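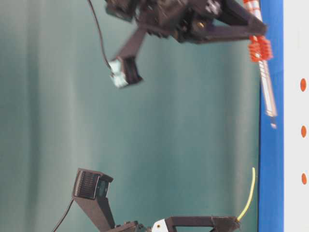

Moiré when reprinting old luggage labels as postcards and tin plates

Hosbridge Help > Print and Reproduction > Scanning

Posted in October by Rommel Malabanan
14 comments

I sell reproduction hotel and railroad luggage labels, mostly as postcards, lately also as small enameled tin plates. The postcards come out clean. The plates are the same artwork enlarged to 200 percent, and on those I get a visible plaid pattern in every flat tint, worst in the skies and in skin tones. The solid colors are fine.

Originals are offset, printed with a coarse screen, about 60 lines per inch under a loupe. I scan in Skaltura with descreen set to Auto, save a TIFF, and resize in the layout program. The plate printer says the file is within spec and sent the job back to me unchanged.

Is this the scan, the resize, or the plate printer's own screen? I would prefer not to rescan the whole set if a filter will do it.

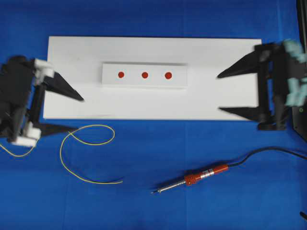
Raised block with three red dots, on a white board

Leif Wallin
31 found this helpful

It is most likely the scan, and the enlargement makes it visible. Auto descreen in Skaltura guesses the screen ruling from a menu that was written for magazines. On a coarse label it guesses too fine and leaves half the rosette in place. The plate printer then lays a second screen over what is left – two screens at slightly different angles give you the plaid.

Rescan one label as a test:

1. Turn descreen off, and sharpening too.
2. Scan at 900 ppi, 48-bit color, with the label square to the glass.
3. Apply a Gaussian blur just wide enough that the dots merge. Judge it in the sky, at full size on screen.
4. Reduce to the final size in one step. Do not resize again in the layout program.
5. Sharpen last, on the lettering only, through a mask.

If the lettering is solid ink, lift it from the unblurred scan and put it back on its own layer. Small type never survives the blur.

A filter on your existing files can help a little in the skies, but the detail has already been averaged once and you will get mush in the faces. I would rescan the ones that sell.
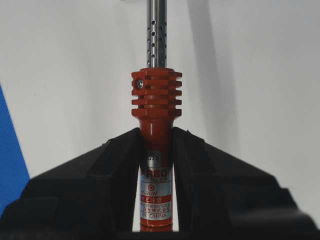
Soldering iron, red finned collar

Sarmiento
2 found this helpful

Turn the label 15 degrees on the glass and rotate it back afterward. Worked for me on matchbox labels. Also look at what paper you proof on, mine was Junard matte and it hid everything.

Leif Wallin

Rotating does work at times, but it depends on the angle of the strongest plate, usually black, so the amount has to be found by trial. The rotation afterward also resamples the file once more. Do it before the blur, at full resolution,

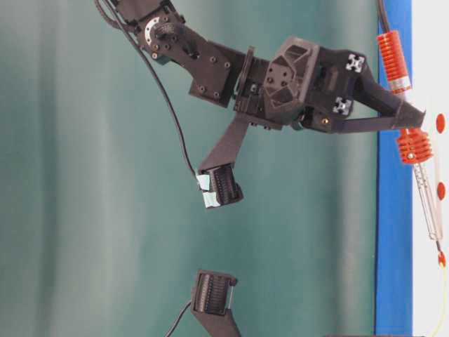 and keep an unrotated copy in case the lettering goes soft. The point about proofing stock is a fair one. Ask the plate printer for a proof on coated metal, one label only, with a large flat tint in it. A matte paper proof tells you very little about enamel.

Rommel Malabanan

Tested one label with descreen off and the blur done by hand. The plaid is gone from the sky. There is still a trace of it in one gray border, which I will try with the rotation. Metal proof is due Friday.

6 shares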